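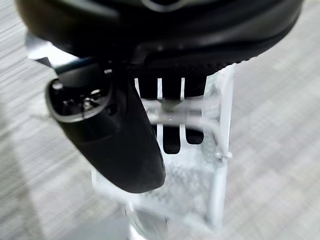
사진 제공: 스티티츠(Stititz) 연구실 조작학습팀

손목 시점 조작 학습 연구 참가자 모집 (원격조작 시연 및 평가)

스티티츠 연구실 조작학습팀에서 로봇 원격조작 시연에 참여할 분을 모집합니다. 연구 책임자는 하리시 칸드팔(Harish Kandpal)이며, 참가자 일정과 현장 진행은 술라스트리 옹(Sulastri Ong)이 맡습니다. 로봇을 다뤄 본 경험은 없어도 됩니다.

연구 내용

저희 팀은 손목에 달린 소형 카메라 영상만으로 로봇이 물체를 집고, 꽂고, 빼는 동작을 배우게 하는 방법을 연구합니다. 외부에 고정한 카메라는 작업 공간 전체를 볼 수 있지만 설치 위치가 조금만 달라져도 학습한 정책의 성능이 떨어집니다. 손목 카메라는 그리퍼와 함께 움직이므로 설치 위치의 영향을 덜 받습니다. 대신 그리퍼 본체와 손가락이 화면의 상당 부분을 가립니다. 위 사진에서도 검은 그리퍼 본체가 위쪽을 넓게 차지하고, 손가락이 반투명한 흰색 거치대 앞으로 내려와 있습니다.

거치대처럼 빛이 퍼지는 반투명 물체는 특히 까다롭습니다. 벽면이 어디는 뿌옇고 어디는 비쳐 보여서 깊이 추정값이 흔들리고, 투명한 봉이나 가느다란 칸막이는 아예 검출되지 않는 경우가 많습니다. 카메라가 움직이는 동안에는 배경도 흐려집니다. 사람은 같은 영상을 보면서도 접근 방향을 바꾸거나 잠시 멈추어 위치를 다시 확인하는 식으로 작업을 이어 갑니다. 이런 보정 동작을 시연 데이터에서 따로 구분해 학습에 반영하는 것이 저희가 쓰는 방법입니다. 연구실에서는 이 방법을 렉빌(Rekville)이라고 부릅니다.

지금까지의 결과

예비 실험에서는 팀 내부 인원이 수집한 시연 약 200건으로 정책을 학습시켰습니다. 보정 동작을 구분해 학습한 정책은 모든 동작을 똑같이 취급한 정책보다 접촉 직전에 멈칫거리거나 같은 자리를 맴도는 일이 적었습니다. 불투명한 물체에서는 두 정책의 차이가 크지 않았고, 반투명한 물체에서 차이가 뚜렷했습니다.

다만 시연자가 모두 숙련된 연구원이어서 보정 동작의 종류가 한정되어 있었습니다. 처음 조작해 보는 사람은 접근 각도도 다르고 멈추는 시점도 다릅니다. 이번 모집은 그 차이를 데이터에 포함하고, 같은 방법이 초심자의 시연에서도 통하는지 확인하기 위한 것입니다. 결과가 예비 실험과 다르게 나오더라도 그대로 보고할 예정입니다.

참가자가 하는 일

참가자는 조작 장치를 손에 쥐고 화면에 나오는 손목 카메라 영상을 보면서 로봇을 움직입니다. 과제는 물체를 거치대에 넣기, 거치대에서 꺼내기, 거치대를 지정된 자리로 옮기기입니다. 과제마다 물체의 시작 위치가 조금씩 바뀝니다. 실패한 시연도 연구에 사용하므로 다시 하겠다고 요청하실 필요가 없습니다.

참가는 모두 두 번이며, 두 번째 방문은 첫 방문 다음 주에 잡습니다. 첫 방문에서는 안내와 연습을 마친 뒤 시연을 진행합니다. 두 번째 방문에서는 시연을 한 차례 더 하고, 로봇이 스스로 수행한 동작 영상을 보면서 어느 시점에 개입하고 싶었는지 표시합니다. 영상에는 참가자 본인의 시연으로 학습한 정책과 다른 사람의 시연으로 학습한 정책이 섞여 있고, 어느 쪽인지는 표시가 끝난 뒤에 알려 드립니다.

과제 사이마다 5분씩 쉽니다. 더 쉬고 싶으면 진행자에게 말씀하시면 됩니다.

참가 자격

- 만 19세 이상
- 한국어로 된 안내문을 읽고 이해할 수 있는 분
- 안경이나 렌즈를 착용한 상태에서 모니터 화면을 불편 없이 볼 수 있는 분
- 양손으로 조작 장치를 쥐고 움직일 수 있는 분 (왼손잡이, 오른손잡이 모두 가능)
- 두 번의 방문에 모두 참석할 수 있는 분

화면 멀미가 심한 분께는 참가를 권하지 않습니다. 손목 카메라 영상은 로봇이 방향을 바꿀 때마다 화면 전체가 함께 움직입니다. 원하시면 신청 전에 짧은 견본 영상을 보내 드립니다. 스티티츠 연구실 소속 연구원과 잠몬트(Zammont) 직원은 참가할 수 없습니다. 조작 장치를 잠몬트와 함께 개발했기 때문입니다.

장소와 시간

장소는 스톡데일(Stockdale) 연구동 1층 조작실험실입니다. 정문 안내대에서 실험 참가자라고 말씀하시면 출입증을 드립니다. 시연은 6월 중에 진행하며, 오전 10시와 오후 2시에 시작하는 시간대가 있습니다. 시작 시각보다 늦게 도착하시면 다음 참가자와 겹칠 수 있어 일정을 다시 잡아야 합니다. 건물 앞 주차장은 방문 차량도 이용할 수 있고, 차량 번호는 전날까지 알려 주셔야 합니다.

사례

참가 사례비는 방문할 때마다 계좌로 지급합니다. 중간에 그만두시는 경우에도 해당 방문분은 전액 지급합니다. 금액과 지급 절차는 일정 확정 메일에 첨부하는 참가 안내문에 적혀 있습니다. 시연의 성공 여부나 속도는 사례비에 영향을 주지 않습니다.

수집하는 자료와 보관

시연 중에는 손목 카메라 영상, 로봇 관절 값, 그리퍼 개폐 상태, 조작 장치의 입력을 기록합니다. 참가자의 얼굴과 음성은 녹화하지 않습니다. 이름과 연락처, 계좌 정보는 시연 자료와 분리해 보관하고 사례비 지급이 끝나면 규정에 따라 폐기합니다.

시연 자료는 참가자 번호만 붙여 논문과 함께 공개할 수 있습니다. 공개를 원하지 않으시면 동의서의 해당 항목에 표시해 주십시오. 그 경우 자료는 연구실 내부 분석에만 사용하며, 참가에는 아무런 제한이 없습니다. 동의는 자료가 공개되기 전까지 언제든 철회할 수 있습니다.

안전

참가자 자리는 로봇의 동작 범위 밖에 있으며 칸막이로 분리되어 있습니다. 로봇의 속도와 힘에는 상한을 걸어 두었고, 참가자와 진행자 자리에 각각 비상 정지 버튼이 있습니다. 버튼 사용법은 연습 시간에 먼저 안내합니다. 물체를 떨어뜨리거나 거치대가 넘어져도 참가자에게 책임을 묻지 않습니다.

신청 방법

연구실 홈페이지의 참가 신청서에 이름, 연락처, 가능한 시간대, 주로 쓰는 손을 적어 제출해 주십시오. 게임 패드나 드론, 중장비 등을 조작해 본 경험이 있으면 비고란에 적어 주십시오. 선발 기준이 아니라 경험 수준별로 참가자를 고르게 배정하기 위한 항목입니다. 배정이 끝난 시간대는 신청서에서 선택할 수 없게 됩니다.

신청이 접수되면 술라스트리 옹이 메일로 일정을 확정해 드립니다. 일정 변경은 같은 메일에 회신하시면 됩니다. 연구 방법이나 자료 공개 범위에 관한 질문은 신청서의 문의란에 남겨 주시면 하리시 칸드팔이 답변합니다.

모집 인원이 차면 신청서를 닫고, 이후 신청하신 분은 대기자로 등록합니다.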